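28th July, notebook, Brorngate workshop

Continued from the last entry. I read the second half of the Wosthorpe tender papers and write down what I understood, so that Tjoa's people can correct me before September.

Table at Brorngate, four views.

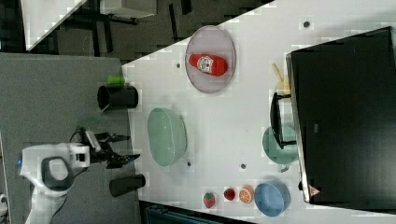
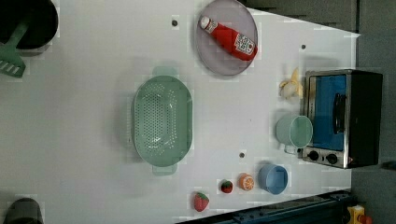
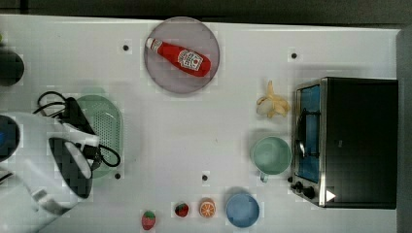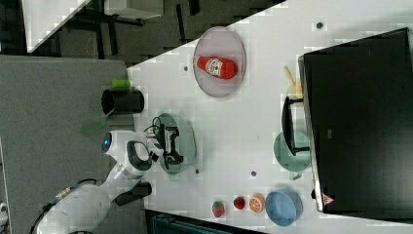

Yayra Frimpong

The tender is for field radios, 328 sets, to be delivered in two lots. The first lot may be imported complete. The second must be assembled in the country, and here the papers become difficult. On page 18 "assembled" means that the final closing of the case and the test are done locally. In the annex it means that the circuit boards are also filled locally. These are very different amounts of work, and the price cannot be the same.

I wrote to the ministry desk and asked which text is the valid one. No answer yet.

Clamisel has offered us the foreign boards, minimum order 500. We do not need so many, but the remaining ones could go to repairs. Their export licence is for one named end user only, so I think repairs for a second regiment would need a new licence. To check with Tjoa, they had the same problem with the night sights.

Offset clause: the seller must spend a part of the contract value with local firms. Training of technicians counts, rent of buildings does not count. Transport is not mentioned at all – I would not include it.

Battery question. The old sets use a battery which the army still has in store, up to 1,000 pieces according to the stock list. The new specification asks for another connector. An adapter cable is allowed in lot one and forbidden in lot two. I don't understand why, and maybe it is only a mistake of copying. I marked it in red in the shared copy.

Drop test is now from the height of a truck bed, before it was from a table. The case drawing we have is for the old test. New drawing to be made, with thicker corners.

To do:
Ask again about page 18 and the annex.
Licence text from Clamisel, full version, not the summary.
Price for both meanings of "assembled".
Corner drawing – first sketch is in the blue folder.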